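跟帕德玛瓦蒂·洛博聊早饭：米浆、椰子，还有一口不肯退休的锅

我先承认，我是饿着肚子去的。约的是早上九点，她在消息里写“别吃东西来”，还连发了两遍，我当然听话。结果到了以后她说浆还差一点，要再等等，我们就这么对着两杯咖啡聊了起来，我肚子叫得录音里都听得见（后来整理录音的时候我自己笑了半天）。

帕德玛瓦蒂·洛博在费利（Felley）这条街上教人做早饭，教了很多年。课没有名字，也没有招牌，学生都叫她“帕德玛阿姨”，报名靠发消息，报上了她回一个锅的表情。她老家在印度西海岸，靠近芒格洛尔，小时候家里三代人挤一个厨房。她说话快，中间会突然停下来去看一眼她的浆，看完回来接着上半句讲，一个字都不差。

我问她第一件记得的早饭是什么。

“声音。”她说，“先是声音。我外婆用石磨磨米浆，天还没亮，那个声音是闷的，轰隆，轰隆，中间有水。我躺着，不想起来，可是一听到石磨停了就要跳起来，石磨停了就说明她要开始骂人了，骂谁还睡着。”

她外婆磨的是第二天的浆，当天早上吃的是前一天磨好的。这个时间差她讲了好几遍，怕我没听懂。我是真的没懂，我以为早饭就是早上做的饭。

“早饭是昨天中午做的。”她说，“中午泡米，晚上磨，夜里它自己干活，早上你只管蒸。所以我最怕学生跟我讲‘我早上没时间’。你早上不需要时间，你昨天中午需要十分钟。你昨天中午在干什么？”

我昨天中午在吃泡面。我没敢说。

她讲的是idli和dosa用的那种米豆浆，中文里我见过译成“蒸米糕”和“多萨”的，她自己两种话混着讲，我就照她的来。米和去皮的黑豆，分开泡，分开磨，再合到一起发酵。她现在上课用的比例是米400克，豆200克，“二比一，给新手的”。等新手不新了，她会让他们把豆往下减，减到自己觉得不行为止。

“为什么要减？”

“因为豆贵呀！”她笑得很大声，“我外婆那时候豆是要算着用的。三比一，四比一，家里来客人了才二比一。你吃到特别软的，就知道今天有人要来。我弟弟小时候咬一口就问，谁要来？是不是舅舅？”

这一段我特别喜欢，回家路上还在想。我们家小时候也有这种“看菜知道有客人”的本事，我们家是看桌上有没有鱼。

聊到发酵，话就多了。她在费利住的头一个冬天，浆怎么都发不起来。她试过放在暖气边上，放在烤箱里只开灯，用羊毛披肩裹着放床尾。她先生每天晚上跟一盆米浆一起睡觉，睡了一整个一月。

“他脾气很好的。”她说，“他就是有一天早上问我，这个盆是不是要永远住在这里。”

最后帮上忙的是邻居基里·霍阿尼（Kiri Hoani）。基里做面包，家里养着一罐酵头，听她在楼道里抱怨，直接把自己发面的柜子让出一格给她用。两个人就这么认识的。柜子上面一格是基里的面团，下面一格是她的浆，早上各取各的，取的时候站在柜子前面说一会儿话，说着说着两家的早饭都凉了。

我后来给基里打了个电话，想听听另一边的说法。基里一开口就说：“她有没有告诉你溢出来那次？”

没有。她当然没有。

“那天天气突然暖了，我们两个都没想到。”基里说，“早上我打开柜子，她的浆从盆里爬出来，顺着隔板往下流，整个柜子底都是。我去敲她的门，她过来一看，高兴得不得了，拍手，说你看它多有精神！我蹲在地上擦，她站在那里拍手。”

我把这段念给帕德玛瓦蒂听，她一点也不难为情。“是很有精神啊。那天的是整个冬天最好的一锅，基里也吃了，吃了六个，这个她怎么不讲。”

好，两边都记下来了。

关于泡多久，她有一个我觉得很实用的讲法。米她泡四个小时以上，豆短一点也行，可是她不让学生看钟，她让学生用指甲掐。掐得动，中间没有白芯，就可以磨了。“你的米和我的米不是一个脾气，你们家的水和我们家的水也不是。我讲四个小时，你们就设一个闹钟，闹钟响了就磨，也不看一眼。你看一眼呀！”

磨的时候水要凉。夏天她往里丢冰块，因为机器转久了会热，热了夜里就不好好发。豆要磨到蓬松，她让人舀一点丢进清水碗里，浮起来就是好了，沉下去就接着磨。米不用那么细，留一点点砂砂的感觉，像很细的粗粒粉。讲到这里她站起来给我比划那个手感，大拇指和食指搓来搓去，搓得很认真，我也跟着搓，两个大人面对面搓空气。

然后是用手搅。这一点她非常坚持，要用手，不用勺子。我问是不是真的有讲究，手上有什么菌之类的。她摆摆手。

“很多人这样讲，我不知道，我没有读过那个科学。我外婆用手，我用手。用勺子的学生也发起来了，我看见了，我没有讲话。”停了一下，“可是用手比较开心。”

盐什么时候放也是个大话题。她的学生里有一位斯里库马尔·卡马特，退了休的工程师，做事情爱记录，他把同一盆浆分成两份，一份磨完就放盐，一份发好了才放，连着做了整个六月，每天写笔记。帕德玛瓦蒂把他的笔记本拿给我翻过，字很小，格子画得笔直，最后一页写着：天冷后放，天热先放，我太太说都一样。

“他太太是对的。”帕德玛瓦蒂说。

“那他白做了？”

“没有白做呀，他们家吃了一个月好早饭。”

卡马特先生我没见着，不过他给我写了一封挺长的邮件，从盐讲到水的硬度，又讲到他年轻时在工地上吃的早饭。那一段我很想全文登出来，篇幅实在不够，只摘一句：“工地上的厨子每天天不亮蒸几大屉，我们排队，他用一根湿棉线把糕从模子上勒下来，一下一个，快得看不清，我到今天用勺子挖都挖不出那么干净的边。”

我问帕德玛瓦蒂知不知道棉线这个办法，她说知道，又说卡马特先生试过，勒断了，糕和线都断了。

聊到一半浆好了。她掀开布让我闻。我形容不好，有一点酸，有一点像刚开的啤酒，还有一点像下雨前的味道（写完这句我自己也不太确定，可我真的是这么想的）。上面一层都是小泡，她拿勺子轻轻压下去，勺子起来的时候浆是断断续续落的，她说就要这样，再稀一点就拿去做dosa，再稠一点她就要骂人。

“跟你外婆一样？”

“我骂得比较好听。”

蒸的时候她不让我掀盖子。我问要蒸多久，她说蒸到不粘手指，沾点水去碰，碰了不粘就好。我发现跟她学东西基本上没有数字，只有手指。她说学生最开始都急，拿着本子追着她问几分钟几毫升，问到第三堂课就不问了，改成互相摸对方的浆。

“有一堂课我去接电话，回来看见大家围成一圈，每个人的手都伸在别人的盆里。我觉得我可以退休了。”

蒸米糕配的是椰子酱。讲到椰子她叹气，叹得很长。

在费利，新鲜椰子不好买。开头几年她用干椰丝泡热水，凑合。后来有个姑娘，艾什瓦里亚·德瓦迪加，在港口那边的进口铺子上班，知道她要，每次到货先挑好的给她留着。怎么挑呢，摇，听里面的水响不响，再看三个眼睛周围有没有发潮。艾什瓦里亚挑得比她还准，帕德玛瓦蒂讲起这件事有点骄傲又有点不服气。

“她小时候是爬过树的，我没爬过。我们家男孩子才爬。我在树底下喊，左边那个，左边！他们永远摘右边那个。”

酱的做法她讲得飞快：椰肉刨下来，青辣椒，一小块姜，一点点烘过的鹰嘴豆，盐，磨的时候水少放。上面浇一勺热油，油里爆芥菜籽、咖喱叶、干红辣椒，爆到噼啪响就倒，响声停了就晚了。她说咖喱叶要擦得特别干，不然油会溅到天花板上。我抬头看了看天花板。她说：“那个是以前的。”

我真的很想问是多久以前的，忍住了。

说说那口锅吧，标题都写了。她摊dosa用的是一口铸铁平锅，她妈妈给的，她妈妈是从她外婆那里拿来的。锅边磕掉了一块，把手换过两次，现在这个把手是她先生做的，有一点歪，端起来要往左边让一让。新学生端它都会吓一跳，太沉了。她们家孩子给她买过好几口新锅，轻的，不粘的，她统统收在柜子最里面，有客人问就说在用。

“新锅有什么不好？”

“没有不好，很好的。我女儿来的时候我就拿出来用。”她压低声音，虽然女儿并不在场，“摊出来没有花纹。”

她说的花纹，是浆碰到热铁的那一下，一圈一圈转开来留下的纹路，边上薄得透光，焦焦的。锅热不热，她洒几滴水看，水珠要滚着走，走两步就没了。太烫了就洒一把水，拿半个洋葱叉在叉子上，蘸油擦一遍。那半个洋葱她擦完不扔，切碎了进土豆馅里。“洋葱又没做错事。”

我试着摊了一张。我不想详细描写它。她看了看，说：“这个可以给它取个名字。”隔壁桌坐着的莎拉达·切蒂亚尔（Sharada Chettiar）一直没怎么出声，在剥蒜，听到这句忽然说：“澳大利亚。”我低头一看，确实是，连下面那个岛都有，是我滴下去的一小点。

莎拉达是她的老搭档，两个人年轻的时候在同一家公司做过会计，后来一个开始教早饭，另一个就来帮着收拾，收拾着收拾着也开始教了，专教馅料和腌菜。她的柠檬腌菜是要晒的，费利的太阳又不给面子，所以她总在追太阳。早上在东边窗台，下午搬到楼梯拐角，再晚一点搬到别人家阳台上（经过同意的，她强调）。有一回搬着搬着忘了最后放在谁家，过了两天楼上的人敲门，把罐子还回来，罐子轻了不少。

“我什么也没问。”莎拉达说，“我就又给他装了一小瓶。”

我问她们两个教课的时候会不会意见不合。两个人同时说“不会”，然后为了土豆要不要捣碎吵了起来。帕德玛瓦蒂要留块，莎拉达要全捣，姜黄放多少也不一样，连洋葱是切丝还是切丁都能讲十分钟。我录音笔里这一段完全听不清，两个人一起说，后半段还换成了别的语言，最后是莎拉达一句中气十足的话，然后两个人大笑。我问讲了什么，她们不肯翻译。

吃的时候没有人说话。我吃了四个蒸米糕，外加那张澳大利亚，边上是脆的，中间厚得像鞋垫，蘸着椰子酱照样很好吃。帕德玛瓦蒂自己吃得很少，她说做的人都是闻饱的。她吃最后锅里剩的那一点，不蘸酱，只浇一点酥油和糖，小时候的吃法，说这个是留给厨子的。

吃完了我才想起来问正经问题，就是那种采访应该一开始就问的：为什么教早饭呢，怎么不教晚饭，晚饭多体面。

她想了一会儿，用手指抹了抹盘子上的酥油。

“晚饭大家都会认真做，要请客呀，要拍照呀。早饭是给自己家里人的，还没梳头就吃了。我刚来那几年，早上一个人吃面包，站着吃，吃完去上班，一年下来我都不记得哪一天的早饭是什么。后来有一天浆发起来了，我坐下来吃，就给我妈妈打电话，她那边是下午，她问我，软不软？我说软。她说，谁要来？”

她说到这里就起身去洗锅了。铸铁锅不能泡，要趁温的时候擦，她擦得很慢，我就坐在那里喝已经凉掉的咖啡。

洗完锅她又坐下来，话题跑到了剩下的浆。这个我觉得很多人会想知道，记详细一点。头一天的浆最适合蒸，第二天摊dosa，第三天酸味上来了，她就加切碎的洋葱、青辣椒和香菜，摊成厚厚的uttapam，两面煎。再往后酸得厉害，就倒进那种有一个个圆坑的锅里做小圆球，外脆里软，小孩子抢着吃。冰箱里不要放满盒，冷了它也还在慢慢长，她有个学生第一次放冰箱，盒盖半夜弹开了，家里的狗叫了一晚上。

南瓜也是她爱往浆里加的东西，这个我第一次听说。把南瓜刨成丝，跟一点粗糖、椰丝和小豆蔻拌进浆里，再蒸。她们那边习惯用黄瓜做一种差不多的甜糕，包在叶子里蒸，她在费利买不到合适的叶子，也买不到那种老黄瓜，试来试去换成了南瓜，颜色还更好看。400克浆配200克南瓜丝，这是那天她少数几个肯给我的数字，我赶紧抄在手背上。南瓜出水，所以浆要留稠一点，糖后放。烤也行，不过她觉得烤的不算，烤的是蛋糕。

“那你吃不吃烤的？”

“吃啊，基里烤的我都吃。”

说到机器，我以为她会讲一通“还是石磨好”，结果她很喜欢机器。家里的湿磨机换过几台，现在用的这台声音像拖拉机，她给它取名叫“舅舅”。她也不反对人家用三明治机啊蛋奶锅啊那些早餐小电器，还拿dosa浆在学生的华夫饼机里试过，出来一格一格的，每格里装一点椰子酱，她觉得设计这个的人非常聪明。莎拉达在旁边补了一句，说那次华夫饼机是拿凿子清干净的。

“没有凿子。”帕德玛瓦蒂说，“是筷子。”

我收拾东西准备走，她塞给我一盒浆，用皮筋绑了两道，叮嘱我坐车的时候不要抱在怀里，会热。我把它放在脚边，一路上每过一站低头看一眼，盖子慢慢地鼓起来，对面的老先生也跟着看，我们俩谁也没说话，一直看到我下车。

到家我没有直接吃，先给我妈打了个电话，问她小时候家里的发糕是怎么弄的。她讲了四十分钟，讲到最后说记不清了，要去问我姨。
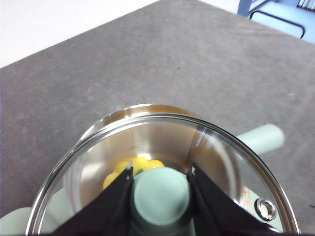
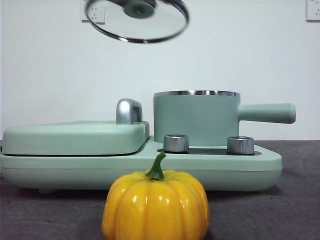

同一处拍的两张，都是灰色的台面；后一张里是黄南瓜和薄荷绿的早餐机。

最后补几条读者会来问的。

豆子要买去皮的、整粒的，白的那种。带黑皮的也能用，要多搓几遍水，搓得手酸。

米不要用香米，她用的是短胖的蒸谷米，买不到就用普通的长粒米掺一把煮熟的冷饭，冷饭跟米一起磨。

有人要加一小撮葫芦巴籽，跟豆一起泡，她加，莎拉达不加。

上课的消息还是直接发给她，每回收的人不多，回得慢，她早上不看手机。她说要看浆。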